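Wosesham Fold: data card

Summary

Wosesham Fold is a set of hand-held gripper demonstrations of garment folding, recorded in homes. It was put together to test one question: does a folding policy trained on cluttered bedrooms transfer better than one trained on a bare lab table? The collection and training code live in the Gunura repository. This card covers the data only.

Contents

4000 demonstrations, of which 400 are held out for evaluation
60 garments: jumpers, T-shirts, track pants, tea towels
40 rooms, mostly bedrooms, plus a few lounge rooms
Per demonstration: wrist video, gripper width, 6-DoF pose, garment ID, room ID

The held-out split is by room. No room in the evaluation set appears in training. Garments do overlap, so don't use this split to claim generalisation to unseen clothing.

Collection

Operators worked with a gripper in each hand. They were asked to leave the room as they found it and to fold on whatever surface the household normally used. Lighting was not controlled. Each demonstration ends when both grippers are clear of the garment.

Poses were recovered offline with the Pacheco tracker. Sequences where tracking dropped out were removed before the count above.

Method notes

The baseline is a diffusion policy conditioned on wrist video and gripper width. We trained it twice, once on the home data and once on Foltov, our earlier tabletop set, using the same number of demonstrations each time. The home-trained policy did better in held-out rooms and slightly worse on the lab table. Most of its failures were missed sleeve grasps, particularly where the sleeve lay on patterned bedding of a similar colour.

Knitwear is harder than cotton for both policies. Thick jumpers spring back after the second fold and the policy tends to let go early.

Sample view
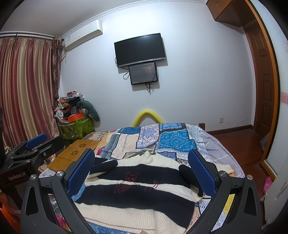 Wrist view, striped jumper on a patchwork quilt, gripper fingers apart.

Known issues

Gripper width is noisy when the fingers are fully closed. Some garment IDs for plain T-shirts were swapped in the first release; use the corrected index file. Left and right streams can drift by a frame or two in longer recordings.

Contact

Maintained by Sohail Satti. Please open an issue in the Gunura repository for labelling errors and include the room ID.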